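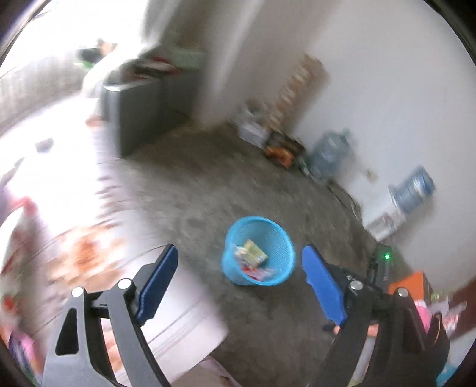 3 min read

Brorkville to collect crisp packets and sweet wrappers from the doorstep

12 Apr 2024

Households in part of Brorkville will be able to put out soft plastics with their recycling from July, under a trial announced by the borough council.

The trial will cover 400 homes on the Larka estate and the streets on either side of Picard Road. Residents will be sent a roll of purple sacks for crisp packets, bread bags, sweet wrappers, film lids and carrier bags. The sacks will be picked up on the same day as the existing recycling boxes, once a fortnight.

At present none of these items can go in the boxes. Anyone who wants to recycle them has to take them to the collection point at the Oron Lane tip, and the council says few people do. Most wrappers go in the bin at home, often mixed with scrap paper that could have been recycled if it had been kept apart.

Aníbal Cardoso, the council's head of waste services, said the small bins in bedrooms, studies and workshops were a large part of the problem.

"People are quite good in the kitchen," he said. "They rinse the tins and flatten the boxes. Then there's a little basket in another room with old letters and chocolate wrappers all in together, and on bin night the lot gets tipped into the black bag. We'd like people to sort that one as well."

The trial will run for 30 weeks. Crews will weigh the purple sacks at the depot and check a sample of them for things that should not be there. The council will also compare the weight of general rubbish from the trial streets with that from a similar part of town where nothing has changed.

Cardoso said he did not expect the sacks to be perfect at first. Foil-lined packets will be accepted, but cling film, pet food pouches with food left in them and anything marked as compostable will not. Wrappers need to be empty but do not have to be washed, although crumbs should be shaken out. A leaflet with the full list will come with the sacks.

Paper is to be handled as it is now. It goes loose in the blue box, with the lid on if rain is forecast. Shredded paper should be put in a paper bag or an envelope first. Tissues, kitchen roll and wrapping paper with glitter on it still belong in the general rubbish.

The sacks will be taken to a sorting plant outside the county, where the plastic will be baled and sold on. The council has not said what it expects to be paid for it, or whether the sale will cover the cost of the extra work. A report to councillors last month put the main expense down to the vehicles, 3 of which need a separate cage fitted behind the cab before the trial can begin.

Some residents have asked where the sacks are meant to go. Many of the flats on the Larka estate have no outside space, and the shared bin store behind the shops is already full by the end of most weeks. Cardoso said a larger container would be put in the store for the flats and that those tenants would not have to keep a full sack indoors for a fortnight. The container will be emptied every 7 days.

There have been complaints too about the colour. Purple sacks were used in the town for garden waste until that service moved to wheeled bins, and some people still have rolls of them in the shed. The council is asking residents not to use the old ones, which are thicker and will be left behind by the crews. The new sacks have a white stripe down one side.

Shops and offices in the trial streets are not included. Traders on Picard Road had asked to join, but business waste is collected under a separate contract that does not come up for renewal until next year. The sandwich shops will be able to carry on using the collection point at the tip, where the opening hours stay the same.

Letters will go out to the homes taking part in the next few weeks, and there will be a drop-in session at Larka library before the first collection. Spare sacks will be kept at the library desk and can be picked up free of charge. Residents who would like to opt out do not need to tell the council and can simply leave the sacks unused.

A decision on whether to extend the collections to the rest of Brorkville will be made once the results have been published. In the meantime, homes outside the trial area should keep soft plastics out of their recycling boxes.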